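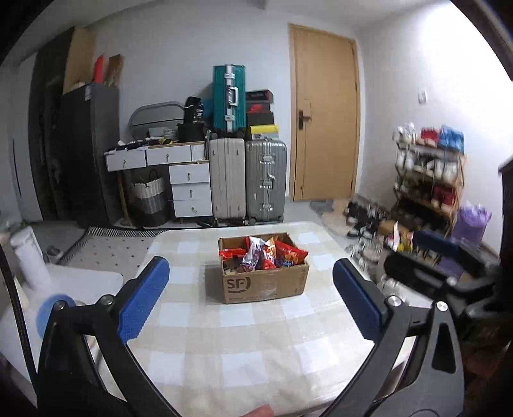 Kleiner Karton mit Snackpackungen auf kariertem Tischtuch

Päckchen zum Jahresende: Annahmeschluss und neue Regeln im Hausversand

3. Dezember 2021

Wer in diesem Jahr noch Päckchen über die Poststelle am Standort Plerkgate verschicken möchte, sollte sich die folgenden Änderungen ansehen. Im vergangenen Dezember gingen dort 2.617 private Sendungen ein, und in der letzten Woche vor den Feiertagen reichte der Platz in den Regalen nicht mehr aus.

Private Sendungen werden ab sofort nur noch vormittags angenommen. Jede Abteilung kann bis zu 50 Päckchen gesammelt anmelden. Größere Mengen laufen über das Bestellportal Nindetti und müssen dort mit Kostenstelle eingetragen werden. Einzelne Päckchen brauchen keine Anmeldung, wohl aber einen vollständig ausgefüllten Begleitzettel. Die Zettel liegen am Schalter aus.

Den Transport übernimmt wie bisher Ukurier. Für Sendungen innerhalb Deutschlands ist eine Zustellung vor Weihnachten vorgesehen, wenn sie spätestens neun Tage vor Heiligabend abgegeben werden. Bei Sendungen ins Ausland empfehlen wir, sofort zu packen. Für Ziele außerhalb der EU ist zusätzlich eine Zollinhaltserklärung nötig, auch bei Geschenken von geringem Wert. Bitte den Inhalt einzeln aufführen; Angaben wie "Diverses" oder "Lebensmittel" führen regelmäßig zu Rückfragen.

Zur Verpackung: Gebrauchte Kartons sind erlaubt, alte Adressaufkleber und Strichcodes müssen aber entfernt oder überklebt sein. Schokolade und Gebäck bitte in der Originalpackung lassen. Flüssigkeiten, Spraydosen und lose Batterien nehmen wir nicht an.

Leere Kartons in zwei Größen gibt es kostenlos im Lager Godinho, Eingang Hofseite. Dort liegen zurzeit 200 Stück bereit, eine Nachlieferung ist erst für Januar bestellt. Klebeband und Packpapier bitte selbst mitbringen.

Nicht zustellbare Päckchen kommen an die Poststelle zurück und werden dort bis Ende Januar aufbewahrt. Die Absender erhalten eine Nachricht per Hauspost. Zwischen den Feiertagen bleibt der Schalter geschlossen.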